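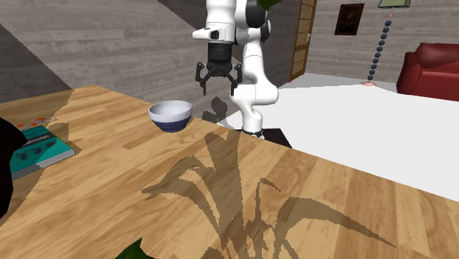
Posted by Troels Sveinbjörnsson in Kitchen Questions

I get a lot of mail about sourdough, and most of it asks the same handful of things, so I finally put the answers on one page. I'm a home baker with a small oven and a stubborn streak. If you run a bakery you'll probably disagree with half of this, and that's fine!

How do I know my starter is ready?

Mine is ready when it has doubled and the top is domed, just before it starts to sag. Put a rubber band around the jar at the level where you began and you'll see it easily. People love the float test (drop a spoonful in water and see if it floats) but I've had starters sink and still make lovely bread, so I quit bothering.

I forgot to feed it for two weeks. Is it dead?

Almost certainly not. Gray liquid on top is just a hungry starter. Pour it off or stir it in, feed it, and feed it again the next day. Pink or orange streaks, or fuzz, are another matter – throw it out, wash the jar, start over. I lost one that way in February and sulked for days.

What flour do you use?

For everyday loaves, the Tratard bread flour, with a scoop of rye from the Srisuk store when I remember to buy it. You don't need anything fancy. Whole wheat drinks more water, so if you swap some in and the dough feels stiff, wet your hands and work a little more in.

Do I really have to get up in the middle of the night?

No! I mix after supper, give it a few folds while I'm doing the dishes, and leave it on the counter until morning. My kitchen in Flustton is chilly most of the year, so that works for me. In a hot kitchen the same dough would be soup by sunrise, and you'd want to use less starter or let it spend the night in the fridge.

My dough sticks to everything. Help?

Wet hands, a bench scraper, and less flour than you think. I know it's tempting to keep dusting, but you end up with dry streaks inside the loaf. Also try holding back a bit of the water next time. Those very wet doughs you see online are hard work, and a drier loaf makes much better sandwiches anyway.

Why is my loaf gummy in the middle?

Either it came out too early or you cut it too soon. I wait 90 minutes before slicing, which my family thinks is cruel. If it's still gummy after a proper rest, give the next one longer with the lid off. An underproofed loaf can be gummy as well, usually with a few giant holes and tight dough around them.

Can I bake without a Dutch oven?

Sure. I used a heavy roasting pan turned upside down over a baking sheet for years (it looked ridiculous). You want to trap the steam for the first part of the bake, and any ovenproof pot with a lid will do it. Check that the knob can take the heat – I melted one.

How long does the bread keep?

Cut side down on the board for a couple of days, then it's toast. I slice and freeze whatever's left.

Can I have some of your starter?

If you're nearby, yes, bring a jar. I'm at the Omomside market most Saturdays from 8 until the buns run out. I don't mail it anymore, after one package leaked all over somebody's magazines.

Last updated: October 2018

Related questions
What to do with leftover starter
Rye bread for beginners
Why did my crust go soft?
Cinnamon buns, the slow way

Contact | © Troels Sveinbjörnsson | Back to top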